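So I finally registered for the entrance exam at Claltitz! The form opened on January 21, 2020 and I had it done before my coffee got cold (okay, lukewarm). I want the engineering program, with Genby as my backup.

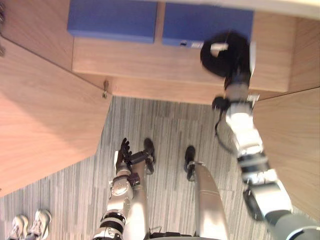
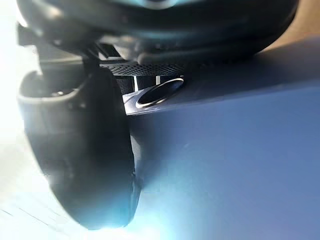
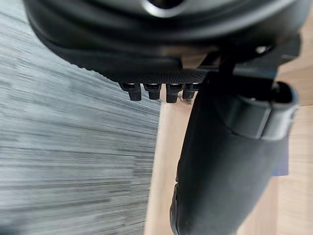
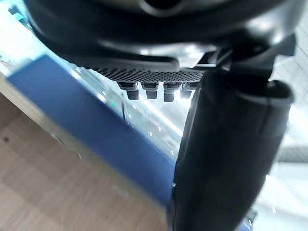 First one: two blue boxes on a light wood shelf. The other three are close-ups.

The fee was 700, which hurt a little, and then the site logged me out right after I paid. My heart stopped! But the receipt showed up in my email and my application number ends in 203, so I'm in.

Now I have to study. I'm using the Bright practice book for math and the old Filitz one for physics, the one with the long chapter on optics that I always skip. I've got 8 chapters left and I keep starting with the easy ones...

If you're applying too, have your photo and signature scanned before you log in, the page times out fast. Classes start in August. Tell me in the comments which test center you picked, I went with the one closest to my aunt's place!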